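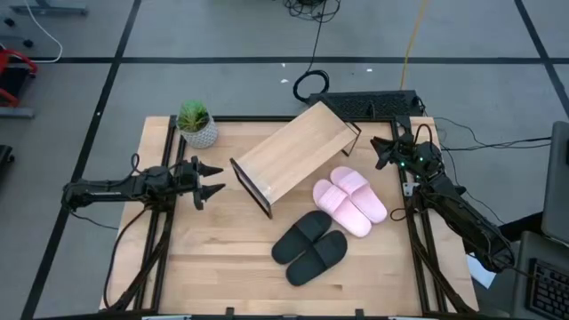 Why does the left gripper let go of the shelf partway through a lift?
The grip force setting falls back to its startup value when the left arm recovers from a soft stop, and at that value the fingers can't hold the shelf once its weight swings to one side. Set the force again after every recovery, before you resume the task, until the Wukolari controller patch is on your cell.

Ticket: Left gripper releases on lift, shelf and slides task
Cell: Punddale, two-arm table
Opened by: Tiina Rissanen
Assigned to: Joonas Huttunen
Status: Workaround in place, patch pending

Tiina Rissanen, 9:10 am
Good morning, and sorry in advance for the long one, but I'd rather give you too much than too little! We've been running the tidy-up task, where the two arms stand the little wooden shelf upright and then put the pink and black slides away on it. The first part of the morning was lovely. Then the left arm made a soft stop (my fault, I had nudged the speed up), I cleared it from the panel, and on the next lift the fingers opened a bit and the shelf dropped back onto the table. Everyone was well outside the line and the shelf is fine. It happened again on the next try. The right arm behaves perfectly. There's nothing in the fault list at all, and that bothers me more than the drop.

Joonas Huttunen, 9:40 am
Hi Tiina, thank you, this is a wonderful report and please never apologize for detail. Could you pause the task for now and send me the controller log from before the soft stop? Also have a look at the grip force value on the left arm page and tell me what it says. Please don't change it yet.

Tiina Rissanen, 9:55 am
Log uploaded. The left arm says 59 and the right arm says 120. I'm sure they were both 120 when we started, because Toivo and I set them together.

Joonas Huttunen, 10:30 am
That's a big help. My first thought was a worn finger pad, so before we blame the software, would Toivo mind taking the pads off and checking them? Power to the arm off at the switch first, please — a soft stop isn't enough when hands are going near the fingers.

Toivo Aaltonen, 11:15 am
Powered down, pads off, pads checked. No wear I can see, no glue lifting, screws snug. I swapped in the spare set from the Lappalainen kit anyway, since I was in there, and ran the lift at 59. Same drop. Put the old pads back.

Joonas Huttunen, 1:20 pm
Thanks, Toivo, that rules out the pads very nicely. I went through the log over lunch and I think I have it. When the left arm comes back from a soft stop, the controller reloads its startup file, and the force in that file is 59. The screen shows the new value correctly, but no warning goes up. The right arm never stopped, so it kept its 120. Would you try this:
1. Stand clear and trip a soft stop on the left arm, with nothing in the gripper.
2. Clear it and read the force value.
3. Set it back to 120, save, and run the lift at 70 percent speed.

Tiina Rissanen, 2:05 pm
You were right! It went to 59 as soon as I cleared the stop. Back at 120 the shelf went up and stayed up, so we repeated the whole thing a few more times, partly for science and partly because it was such a relief to watch. I've taped a note beside the panel so the afternoon crew will check the number too.

Joonas Huttunen, 2:30 pm
So glad to hear it. I've passed this to Raili Niskanen on the Wukolari controller side, and asked for two things: keep the saved force through a recovery, and raise a fault if it ever changes without someone changing it. A silent drop in grip force is a safety matter in my book, even with something as light as a shelf, so it's marked high priority. Please stay at 70 percent until the patch is in.

Raili Niskanen, 3:45 pm
Reproduced on our bench with the same startup file. The fix is being tested now and should go out in the October update. Tyyne Ruotsalainen will install it at Punddale and rerun the soft stop check on both arms with Tiina before this ticket is closed.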